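3.2 Playlist position and repeat listening

Listening logs were taken from Semov, a streaming service with a weekly editorial playlist of new singles. The sample covers 229 listeners who opened the playlist in at least nine separate weeks. Each track was coded by its position, its length and whether the artist had released an album before. Plays shorter than 60 seconds were left out of the main analysis – they are treated separately in Section 4.

Tracks in the first three positions were replayed more often than those lower down, and the gap held when known artists were removed.

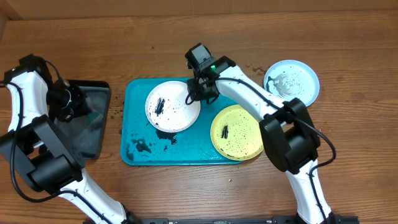 Figure 2. Two robot arms over a wooden tabletop with a teal tray.

BOLVILLE, March

The second round of logging used the same coding scheme but shuffled the order of tracks for half of the listeners. Under shuffling, the effect of position fell sharply for debut singles and only slightly for artists with an earlier album. Cover versions behaved like debut singles in both rounds, whoever had recorded the original.

Roughly 2000 plays could not be matched to a position and were dropped. Most came from listeners who had saved a track to a private list – a habit the logs record only in part. The estimates for replay should therefore be read as lower bounds.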